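Mathebula 收纳与分拣间开放日走访记录

2020年5月5日 星期二 文 / Zixuan Cai

本网站使用 Cookie 以改善浏览体验。继续浏览即表示您同意我们的 Cookie 政策。 接受 设置

四月去了一趟 Pendham,参加 Mathebula 的开放日。展厅部分按宣传册走,内容与去年基本一致,不再记录。值得写的是后面的分拣间,面积不大,白墙,浅色方砖地面,靠一侧放着木纹桌,日常零散物品和饮料容器在桌上分类入箱。接待人是 Unnur Overgaard,负责分拣流程;Svend Vestergaard 负责箱体和桌面布置,下半程由他讲解。

先说箱体。桌上用的是灰色毛毡收纳箱,深色内衬,无盖,规格不统一。我原以为会看到硬质塑料周转箱,问了选型理由。Svend 的说法是,试用过硬箱,主要问题在箱口:硬箱口沿有翻边,小件容易搁在翻边上,落不到底。毛毡箱壁没有翻边,壁面有一定退让,物品碰到口沿后多数会滑入箱内。放入时的噪声也低。缺点同样明显。毛毡吸液,罐底残留的饮料渗进去以后难以清洗,目前的办法是由内衬承担,定期整箱更换。另一个缺点是箱壁受压会变形,箱与箱挨得太紧时,大箱会把小箱的口挤成梯形,有效开口变小。

箱子的排列方式是沿桌边一字排开,由大到小。这样排的依据是取放频次:大箱收体积大而轻的东西,进出最多;小箱收线缆和小零件,一天动不了几次。箱间不留缝。我提出留缝便于单独抽取,Svend 认为留缝以后小件会掉进缝里,捡起来比抽箱麻烦,两害相权,维持现状。这一点我保留意见,薄隔板可以同时解决两个问题,成本也不高。

再说分类。现行规则只有 3 条:

一,透明塑料杯单独成箱,能套叠的套叠。
二,线缆与小件混放,待专门时段再拆分。
三,金属罐不入毡箱,压缩后另行收集。

第一条执行得较好。透明杯的难点在识别,杯壁在顶灯下几乎只剩一圈杯口可辨,深色内衬在这里有实际作用,杯口的反光与衬里对比明显,箱内余量一眼可判。Unnur 说最初配的是浅灰内衬,套叠后的杯子和衬里混在一起,经常误判为空箱,后来才换成深色。换衬之后误判的情况减少,但她没有给出前后对比的数据,开放日资料里也查不到,此处只能照录。

第二条是目前的薄弱环节。线缆一旦与小件混放,取任何一件都会带出其余,拆分时间主要花在解结上。现场的解释是来料本身就是混的,先分后放会拖慢前段。我建议至少把线缆先绕圈扎紧再入箱,Unnur 表示考虑过,扎带耗量没有人愿意报。纸巾一类的揉皱软物也没有明确归属,规则里未列,实际做法是放进当时有余量的箱子。这会造成箱间交叉,纸屑粘在毛毡上,清理时要用粘毛滚筒。
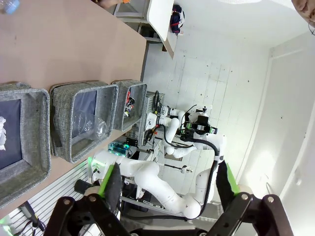
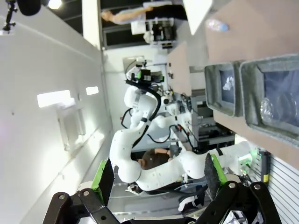
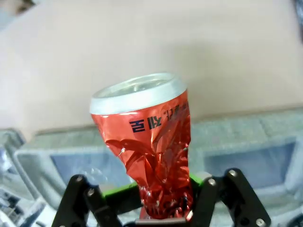

灰色毛毡收纳箱与木纹桌面(第一、二张);红色标签铝罐,罐身下段已压皱(第三张)。

第三条即金属罐,是我此行重点。铝罐壁薄,压缩省空间,道理简单,但压到什么程度、从哪一段压,各家做法不同。我见到的一只红色铝罐,收缩集中在罐身下面三分之二,拧成窄柱状,折痕密集,上段仍大致保持圆筒形,银色罐盖和卷边完整。这种形态有利有弊。

有利的一面在上段。卷边是整只罐上最硬的部位,强行压扁后容易出现翘起的尖角,划破收集袋。保留上段,卷边不受力,袋子的破损可以控制。另外,标签文字印在靠近罐口的位置,上段不变形,文字还能读到一部分。那只罐上是深蓝色韩文,左侧几个字清楚,往右随罐面转过去,被折皱遮掉。对于需要按来源登记的批次,能读几个字和完全读不到,差别很大。

不利的一面在体积。上段保留意味着每只罐仍占一个罐口直径的空间,码放时窄的一端彼此架空,袋内空隙率高于轴向压扁。Mathebula 的收集袋标称容积是 420 升,我问满袋装多少只,Unnur 没有答,说要看当天压的形状。轴向压扁后的罐呈饼状,码放规整得多,但标签全部折进褶里,登记只能放在压缩之前做,多一道工序。她的判断是登记优先,体积其次。

还有漆面问题。折痕较深的地方红色漆层开裂,露出银白色金属。对回收熔炼没有影响,对外观分级有影响:若按颜色初分,裸露面积大的罐会被误归到无涂层一类。现场没有做颜色初分,此项暂不构成问题,但 Zenthorpe 那边是做的,两处物料将来如果合并处理,需要先统一口径。

关于残液,我多问了几句。规则要求压缩前倒空,没有规定倒置时间。拉环口小,倒置片刻只能排掉大部分,附在内壁的部分要等。Svend 的经验是倒扣在沥架上过夜,第二天再压,气味和粘手都会好一些。开放日当天为了连续演示没有走这道程序,参观者拿样品时建议戴手套,桌边有备。

桌面本身记两点。木纹面的反光比白色桌面弱,对看清透明件有帮助,但桌面颜色偏暖,橙红色的小件落在上面不显眼,漏捡过几次。桌高是固定的,Svend 想换可调的,报价已经送到 Kuvthorpe 的采购,走访时未批复。我站着试了一轮,取小箱里的东西时手腕需要内折,连续做半小时以上应会不适。坐姿未试。

讲解结束后有一段自由提问。同行的 Heiðrún Ragnarsson 问毡箱多久换一次,答复是无固定周期,看底部是否发硬。她又问换下来的毡怎么处理,Svend 说暂存,没有下游愿意收带糖渍的毛毡。这个回答比较坦率,也说明选材时没有把报废环节算进去。

资料方面,开放日发的折页只有流程示意,没有箱体尺寸。我向 Unnur 索要了尺寸表,她答应走邮件,截至发稿尚未收到,收到后在本页补上。Zenthorpe 的走访安排在其分拣间重新布置之后,由 Ragnheiður Hedegaard 去,重点看颜色初分和沥架的摆法。

分享 57 评论 3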